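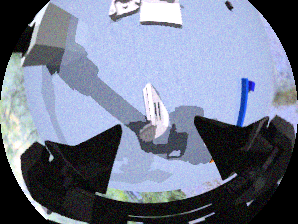 4. Scene Safety and Motion Limits

4.1 Scope

This section applies to simulated tabletop cells built in Herath and driven by the Uvo controller. It covers workspace limits, object spacing, approach rules and the release check. Hardware cells are covered in Section 9. Limits set in simulation are copied to hardware profiles on export, so treat them as production values.

CAUTION: Do not export a profile that has open warnings. The hardware controller does not repeat the simulation checks.

4.2 Before You Begin

You need the following:

- A Herath project with the arm model loaded and the base fixed to the table
- An Uvo license with the Limits module enabled
- Edit rights to the cell profile

Close any other session that has the same profile open. Two sessions can write to one profile, and the last save wins.

4.3 Setting the Workspace Boundary

1. Open Cell > Limits > Boundary.

2. Select the table surface as the reference plane. Do not select the backdrop. Backdrop geometry has no collision body and gives a boundary of zero height.

3. Set Maximum Reach to 865 mm. Measure from the base axis, not from the edge of the base housing.

4. Set Edge Margin to 33 mm. The margin applies to all sides of the table.

5. Click Apply. The status line shows BOUNDARY SET.

NOTE: If the table has been rotated in the world view, the boundary rotates with it. Do not rotate the boundary by hand.

4.4 Placing Objects

1. Load the object set from the library.

2. Place each object fully inside the boundary. An object that crosses the Edge Margin is flagged in yellow in the object list.

3. Leave room for both fingers, at full opening, beside any object that will be grasped. Objects that are not part of the task may be closer to each other.

4. Run Settle. Wait until the object list shows no motion before you save the start state.

5. Save the start state under a new name. Do not overwrite the state used for the last approved run.

CAUTION: Objects placed with their collision bodies overlapping will separate at high speed when Settle starts. Check the overlap report first.
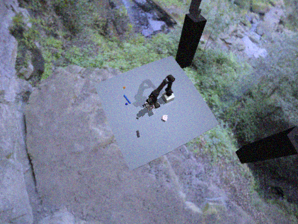

Clearance is checked along the whole path of the arm, including the elbow and forearm. A common error is to check only the gripper. With the elbow raised and the forearm angled down toward the table, a base rotation moves every link, and the elbow can strike a tall fixture even when the fingers are well clear of the work. Run the path check against all links. Include structures outside the table, such as the black post beyond its top corner, in the collision list if the path can come near them. Loose items on the table must be in the list as well, down to the smallest. The blue stick and the orange piece toward the left side are the size of item that is often left out.

4.5 Approach and Grasp Rules

1. Open the gripper before the descent. Do not open it during the descent.

2. Set Approach Height to 110 mm above the table surface.

3. Limit descent speed to the Slow preset below Approach Height.

4. Align the fingers with the narrow side of the object where the shape allows it.

5. Close the gripper only after the arm reports zero velocity.

6. On a failed grasp, return to Approach Height before trying again. Do not correct sideways at table level.

NOTE: Shadows in the wrist view can be read as object edges by the Skustden detector. If grasp points fall on the bare table, turn on Shadow Rejection and repeat the detection. Lowering the light intensity is not an approved fix.

4.6 Release Check

1. Run the profile in Batch mode with up to 4000 randomized starts.

2. Open the contact log. Any contact between the arm and the table, the base or a listed structure is a failure.

3. Correct the cause and run the full batch again. Partial reruns are not accepted.

4. Send the log and the saved start state to the reviewer. The reviewer must not be the person who set the limits.

5. After approval, lock the profile and export it.

Reviewers for Novodetti cells: Kumudini Navaratnam (limits and boundary), Tharindu Abeysekara (grasp rules).

Change requests for this section go to Moushumi Saha. Include the profile name and the Uvo build number.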